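# Onomum two-arm cell – safety notice and what we changed

**Updated Saturday, June 29, 2024**

The Onomum is a bench-sized cell with two arms sharing one work surface, and we love it. It sorts, hangs, passes and tidies all day, and the walled enclosure makes it a pleasure to set up new jobs in. But it had a fault, and if you own one you should read this before your next run.

In April a cell at our Dorkisdale workshop closed its left gripper on the right arm's wrist during a nut-sorting job. The stop button worked and the damage was a torn cable. We traced it to the shared-zone check, which dropped out for 80 milliseconds whenever both arms asked for the middle of the table together. It took 187 test runs to catch it in the logs, and what a good feeling when we did!

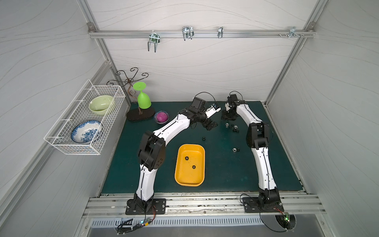

*Onomum cell with both arms reaching in over the table; yellow tray and hex nuts between them.*

The fix is in firmware 4, free for every cell. One arm now waits until the other has left the zone – slower on busy jobs, but very smooth to watch.

**Affected:** all cells on firmware 3, including those shipped from Skondholm

**Until you update:** run one arm at a time and park the other

**After you update:** check the wrist cables on both arms for nicks, then redo the zone set-up

**Spares:** wrist cable kits are sent out from Lūse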